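Dakville schools to standardize dress code from next term

Aug 25, 2026

The Dakville school board has adopted a single dress code for all schools in the district, replacing the separate rules that each building has set for itself until now. The code takes effect at the start of the spring term in March and applies to every grade.

Under the new rules, students must wear a plain white or light blue shirt with a collar, dark pants or a dark skirt, and closed shoes. Neckwear is required in the upper grades on assembly days and is optional at all other times. A student may choose a long tie, a ribbon tie or a bow tie, provided that it follows one of the two approved stripe patterns. Logos on outerwear may not exceed 3 inches in width.

The board received 70 written comments during the review period. Most dealt with cost. Several parents asked that items bought for the current year remain valid, and the final text allows this until the end of the next school year. Schools may not send a student home for a first violation. A second violation leads to a written notice to the household, and any further action has to be approved by the principal.

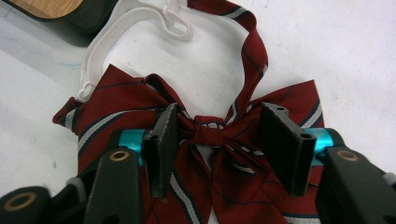

A maroon bow tie with diagonal navy, white and silver-gray stripes.

Supply will be handled through an open list of vendors. The district had bought from a single contractor, Privum, under an agreement that expires before the new term. Privum may apply to join the list on the same terms as other sellers. To qualify, a vendor must publish its prices, stock all sizes in the district chart and accept returns of unworn items for 2 months after purchase.

Darius Stankevičius, who oversees purchasing for the district, said the fabric specification had been shortened from the earlier version. "The old document named a mill and a product code. The new one gives fiber content, weight and color range, and any supplier that meets those values can sell the item," he said.

The specification calls for shirts with at least 60 percent cotton. Neckwear may be polyester, silk or a blend, and must be colorfast when washed by hand. Vendors have to submit a sample of each item before it can be listed. Samples will be kept at the district office in Tikthorpe for comparison if a complaint is filed.

An assistance fund of $2000 per school will cover items for families that qualify for reduced-price meals. Applications go through the school office and do not need to be renewed each term. Unspent money carries over to the following year.

The code does not apply to sports teams, which will continue to follow league rules, or to vocational classes where protective clothing is required. Religious head coverings are exempt from the color rules. Requests for medical exemptions should be sent to the school nurse in writing.

The full text and the size chart are available from school offices. Vendor applications open next month.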